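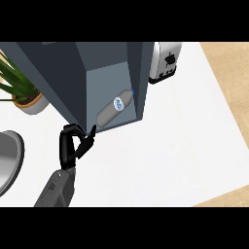
About Misico

Misico makes slot games. We started in 2000 with one cabinet game, a rented office above a bakery and a firm belief that people would enjoy a slot about tax inspectors. They did not. Our second title had fruit in it and paid the rent for years.

These days there are 22 of us, led by Josefien Visser, who founded the place and still vetoes any game with a leprechaun. Ilse Jansen runs the math team. If you have ever wondered why your bonus round ended when it did, she can explain it at length, and it won't make you feel better.

Our games

Rinier is the one you've probably played: five reels, 11 paylines and a grumpy river god who hands out free spins when he feels like it (the random number generator decides, but he takes the credit). Hakel is higher volatility, meaning long quiet stretches and a lot of staring. Hong, our newest, came out in February after 3 delays, two of them over the music.

Every game lists its RTP on the info screen, in type you can read without glasses. Set a limit before you play. The house has an edge, and we should know, we built it.

Working with us

We license to operators and we're usually hiring someone. Send us a note through the contact form. Leprechaun pitches go to Josefien directly.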